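Chapter 3
Writing the Item Description

I learned to describe photographs in the worst possible way, which was by starting. It was a wet December in Keltstead, I had 500 prints in flat boxes, and Andri Gisler, who ran the town archive then, handed me a pencil and went to lunch. By the time he came back I had written "old street, some people" on 30 folders. He read 8 of them and asked me, quite kindly, which street.

I didn't know which street. The photographer had known, and so had the woman who donated the boxes, and between them they had left us a surname and a shop stamp on the back of three prints. So the first thing I want you to take from this chapter is that you'll be writing from two sources, the picture itself and whatever came in with it, and you have to keep them apart on the page. If the stamp says Suwannarat Studio, say that the stamp says so. If you think the roofline looks like the old Toltska mill, put that in a note with your initials - somebody later may be able to prove you right (or wrong, which has happened to me plenty).
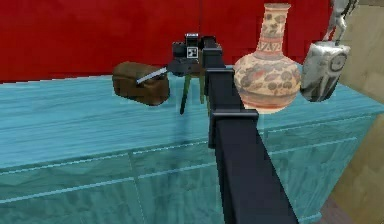
An item description usually begins with the form of the thing: a photograph, a postcard, a negative, a computer rendering. People skip this all the time because it feels too obvious to write down. Then the scan gets separated from the box and the next reader can't tell what they've got. After the form comes the main subject, in the plainest words that are still true. "Rendering of a black robot arm reaching over a turquoise cabinet" is a perfectly good line. It has no adjectives of praise in it, and a person searching for cabinets will find it as easily as a person searching for robots. I'd leave the small black and white marker on the gripper for a second sentence, if your house rules give you one.

Then we get to names, and this is where I slow down. A place can have three names in its life, and the people who lived there may use one that never made it onto a map. The Drakelora collection, which we'll work through later in the chapter, covers a neighborhood that was cleared and built over, and its captions were typed by the city office that did the clearing. You can't just copy those captions and walk away. You also can't throw them out! We transcribe them in quotation marks, say who typed them, and give the residents' own name for the place in the title.

Before you read on, get out a family photo and write two sentences about it for a stranger. Keep the paper. We'll be marking it up in the next section.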